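Serix Hand-Held Gripper Kit: Guide for Hosts
Section 7. Showing the kit to visitors

This section is for anyone who has been asked to show the Serix kit to a group of guests, whether that is two people from the office upstairs or a whole coachload on an open day. It assumes that you have already worked through Section 4 (Pairing) and Section 5 (Calibration) and that you can put the kit on and take it off again without help. If it has been a while, do please go back and have a practice the day before, as it is surprising how quickly one forgets which strap goes where once people are watching.

Most of what follows comes from the open days we have held at Wostach since March, and a good part of it was first written down by Marisol Arboleda, who ran the earliest ones and kept very thorough notes. The steps are written for a bathroom layout, as that is what most hosts ask for, but they will do just as well for a kitchen or a hallway with small changes.

7.1 Before the visitors arrive

1. Charge both grippers and the head unit fully. The battery light should be steady green on all three. If one of them is blinking, leave it on charge and use the spare from the Palomino case.

2. Put the bath, or whatever large item you are using, well out into the room so that guests can gather on more than one side of it. We used to keep everything against the wall and found that only the front row saw anything.

3. Wipe the printed faces of the marker cubes with a dry cloth. A greasy thumbprint across a marker is the commonest cause of error 41 (Marker lost).

4. Walk the floor from the door to the working area and look at every cable on the way. Tape down any that a guest might step over.

5. Start a test recording of 20 seconds, play it back on the laptop, and check that all the views are there before you delete it.

Note: Blinds can stay up or down as you please, but do not change them between calibration and the demonstration. A strong change of light on a shiny tiled floor can upset the tracking.

CAUTION: Keep multi-way power strips away from any sink or bath that is plumbed in. If you wish to show running water, speak to Wostach first and follow Appendix C.

7.2 Giving the demonstration

A good demonstration is a slow one. The person with the grippers will naturally want to hurry, so it helps to have a second person to do the talking – Socorro Paucar likes to stand by the operator's shoulder and explain each movement a moment before it is made, which gives the operator time to breathe as well.

1. Ask the operator to sit or kneel at a comfortable distance, with the taps within easy reach and both elbows free.

2. Hold both grippers up in front with the fingers pointing at the work. Let the guests have a proper look at this stage, and let them ask their questions.

3. Say clearly, "Recording now," and press the side button once. Wait for the double beep.

4. Begin with one hand only. The lever on a bath tap is a good first task: close the fingers on it, lift, pause, and put it back.

5. Move on to a round knob, turning it a little at a time and letting go between turns. Guests often expect one smooth twist and are interested to see why it is done in stages.

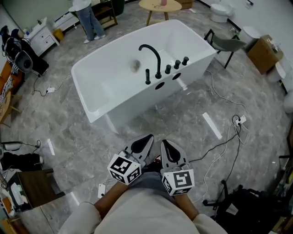

Bath and taps with both grippers held ready in the first picture, and the same layout from one gripper's own camera in the second.
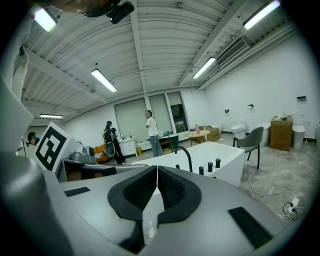

Page last changed: 5 May 2024

6. Finish with a task that needs both hands, if the operator is happy to do so. Folding a hand towel over the rim of the bath is a pleasant one and makes no noise, so the talking can carry on.

7. Press the side button once more and wait for the single long beep before lowering the grippers. Recordings that end with the grippers already in the lap have to be trimmed by hand later on, and it is dull work.

Note: The view from a gripper camera is wide and takes in far more of the room than most people imagine. Tell your guests this at the start, and offer a place to stand outside the working area to anyone who would sooner not be recorded.

Note: If a knob slips between the pads, open the fingers completely and take hold again. Squeezing harder wears out the pads and will not improve matters.

7.3 Letting visitors have a go

Nearly everybody wants to try, and we are very glad when they do. Our guests from Avberg stayed well past tea for exactly this reason, and we have left room for it in the timetable ever since.

1. Allow one guest at a time into the working area. Children under 16 need a grown-up beside them.

2. Ask the guest to take off rings and bracelets and to roll loose sleeves up past the wrist.

3. Fit the right-hand gripper first, then the left. Check that no cable is caught under an arm or a chair leg.

4. Choose the "Guest" profile on the laptop. It halves the closing force and keeps the guest's recordings apart from your own.

5. Stay within arm's length until both grippers are back in their cradles.

CAUTION: Never put a finger between the gripper pads to show how gentle they are, even in the Guest profile.

7.4 Afterwards

Switch off the head unit before the grippers, or the laptop will go on looking for it and fill the log with warnings. Write the number of guest recordings in the visit book, together with any error codes you met. Spare pads are ordered as part 179, and they come as a left and right pair, so there is no need to ask for two.

For packing the kit back into its case, see Section 8.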